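Chore and Counter Automation Working Group
Minutes of the regular meeting, Tue 13 February
Held at the Alletcombe site, upstairs meeting room
Chair: Corrado Longo
Also represented: Tralico (integration), Palumbo (retail trials), Primley (home trials)

1. Previous minutes

Accepted with one correction. Under item 4, "unattended" should read "attended at a distance." The two terms are defined differently in the test plan and should not be swapped.

2. Status of the counter task

The chair restated the question the group was set up to answer: can a two-armed bench machine do small shop-floor and household chores at a quality a store manager or a homeowner would accept without redoing the work? The present task is picking and placing bottles and packaged snacks between display racks and a basket, with a handheld tool left out on the same tabletop.

Tralico reported 300 attempts logged since the last meeting. An attempt counts as complete only if the item is left standing or lying as the written instruction requires, with no contact with neighboring items hard enough to shift them. Of the 300, 101 were completed to that rule. The remainder were stopped by the operator, timed out, or finished with an item out of place.

Palumbo asked that timeouts be reported apart from misplacements. A slow machine may still be useful after closing, while one that leaves stock in the wrong place creates work. Tralico agreed and will split the figures.
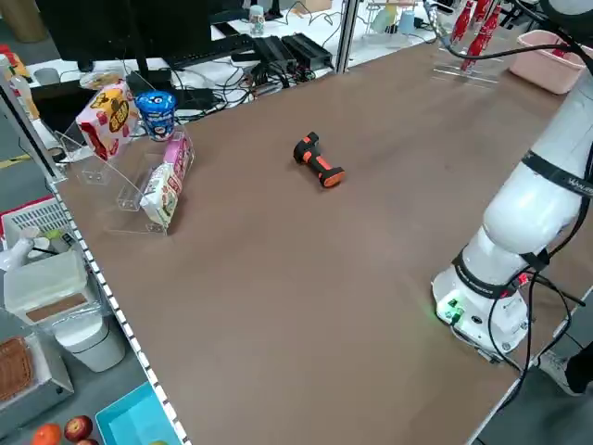
The time limit per item was discussed. Primley considers the present limit too generous for a kitchen, where a person is likely to be waiting for the counter. Palumbo is content with it for restocking. Left as is until the split figures are available.

3. Clear materials

Tralico described continuing trouble with acrylic. Depth readings through a transparent shelf tend to land on whatever is behind it, so the planner underestimates how close the shelf lip is. Two approaches are being tried: a stored model of each rack, located by its corners, and a slower final approach with contact sensing. The first works if the rack has not been moved by hand between runs. The second works more often but roughly doubles the time per item.

Palumbo said stores will not change their fixtures for the machine. Opaque tape on the shelf edges was suggested and rejected on the same grounds. The chair asked that no results obtained with tape be included in the totals.

4. Sorting rule for mixed items

The written instruction says only "return products to their place." Primley pointed out that this is adequate for a person and inadequate for the software, which has no stated place for anything outside the product list. The bottles are the easy case: four red ones upright in the tiered rack and a fifth on its side in the pink bin can be matched by shape and label, and the action follows. The orange and black tool lying by itself on the tabletop matches nothing in the list. The current software either ignores it or assigns it to the nearest container, depending on the confidence setting. 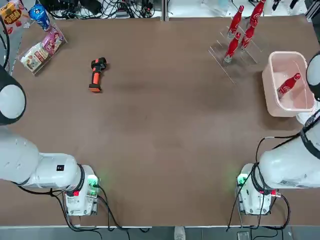

Primley's position is that unlisted objects are the main obstacle in a home, more so than grasping. Most clutter on a kitchen table is unlisted. It asked for a third outcome besides "place" and "ignore," namely "report." The machine would leave the object alone and flag it. With a red bottle lying in the bin and the tool out on the table, the correct result under this rule would be one item placed and one item flagged. Tralico can add the outcome without retraining but warned that the flag will be raised too often at first.

Agreed that "report" be added. Palumbo wants a ceiling on flags per shift and will propose a figure.

5. Grasping of soft packages

Short item. Snack bags are gripped at the top seam where possible. If the seam is folded under, the fingers close on the body of the bag and the contents can be crushed. No force data were tabled. Tralico to bring them next time, separated into bags and boxes.
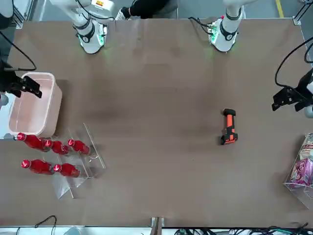

Primley asked whether suction had been considered. It had, and was dropped on account of noise and the added hose. The chair does not want the hardware changed before the May review.

6. Cost

The quote for replacement finger pads and spare cabling is $1,910. Approved. Palumbo noted that pad wear should go into the running cost per item, as labor comparisons are otherwise misleading. Chair to revise the worksheet.

7. Actions

Tralico: split timeouts from misplacements; add the "report" outcome; table force data.
Palumbo: propose a ceiling on flags per shift.
Primley: supply a list of typical unlisted kitchen objects.
Chair: revise the cost worksheet; circulate the May review outline.

8. Other business

Primley asked for the test plan in an editable format. Tralico will send it.

Meeting closed.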